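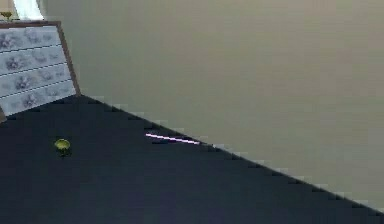
How to paint a feature wall in a weekend (rental-friendly, cheap-ish)

Did our spare room in Ulwood over two days in March and kept notes on my phone, so typing them up before I lose them. Room is small. Wall took one four-litre tin with a bit left over.

What you need

Sugar soap, bucket, two sponges
Filler and a filling knife
Sandpaper, 120 and 180 grit
Painter's tape – the good stuff, the cheap roll ripped the old paint off by the door
Angled brush for cutting in
Roller, 10 mm nap, plus tray
Drop sheets. Old doona covers work fine
Undercoat if you're going over a dark colour or patches

Picking the colour

Get sample pots. Do not go off the little card. I brushed three greys onto bits of cardboard and moved them round the room for a couple of days. One went properly purple after about 4 in the arvo. Grey with some beige in it was the safest in our light, yours may differ. Low sheen for bedrooms. Matt looks lovely and marks if you breathe on it.

Prep

Boring, takes longest. Shift everything to the middle of the room and cover it. Power off at the board if you're taking switch plates off.

Wash the wall bottom to top, then rinse with clean water. Let it dry overnight if you can. Fill the holes, slightly proud, wait till hard, sand flat. Run your hand over it with your eyes shut, you'll feel bumps you can't see. Wipe the dust off with a damp cloth. House is older than 1970? Test for lead before sanding anything. Kits are at the hardware shop.

Tape the skirting and ceiling line. Press the edge down hard with the filling knife. Then a trick from the guy at the Gullen paint counter: brush a thin coat of the OLD wall colour along the tape edge first. Any bleed is the old colour so you don't see it. Worked on every edge except one where I forgot.

First coat

Stir the tin. Really stir it, right to the bottom.
Cut in along the top, corners and skirting, a strip 5 or 6 cm wide. Only cut in as much as you can roll while it's still wet, otherwise you get a picture frame look round the edge.
Load the roller, roll off the excess. Big W shape, then fill it in. Finish with light strokes all the same way, top to bottom.
Dont go back over half-dry bits. Leave it.

It'll look terrible at this point. Patchy, streaky. Have lunch.

Second coat

Check the tin for recoat time, mine said two hours and I gave it three because it was humid. Quick rub with the 180 if there are any nibs, wipe, same again. Wrap the roller in cling wrap between coats and you dont have to wash it.

Pull the tape while the second coat is still a bit tacky, slowly, back on itself at 45 degrees. If it's dried already score along the edge with a sharp blade first.

Clean up

Scrape leftover paint back in the tin, tap the lid on with a rubber mallet. Write the room and the colour on the lid. Wash brushes in a bucket and tip it on the grass, not down the stormwater drain.

Furniture back after a day, but keep it 9 cm off the wall for the first week. Paint feels dry well before it's hard. No scrubbing for a month eihter.

Ceiling is next, will add that when it's done.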